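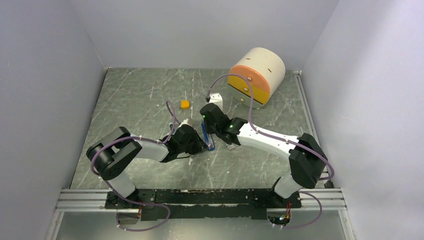
My aunt Elaine Falcão left me her accordion, which would have been sweet if I could play the accordion, or if she'd left me anything to carry it in. I got it home on the bus on a Saturday, on my lap, and every time we hit a pothole it let out this long, sorry groan and the man across from me moved his feet.

So I put it in the closet. Fine! Done! Except that night around two it groaned again, all by itself, and I lay there thinking, well, it's an old thing, it's settling, houses do it.

By the third night it had worked its way up to a tune. Not a good one (she never was any good, bless her, she played at my cousin's wedding and 30 people went out to look at the parking lot). But I knew it. It was the one she used to play while the rice was cooking, and she always quit at the same spot, right before the high part, and said a word I wasn't supposed to repeat.

The closet quit at the same spot too.

I got up. I opened the door and there it sat between my boots and the vacuum, strap hanging down, looking like butter wouldn't melt.

"You have to use your pinky," I told it. I'd watched her miss that note for 7 years, I ought to know.

Quiet for a bit. Then it started over from the top, slower, and I went and put some rice on, and stood there in my socks with the spoon, waiting for the high part to come around.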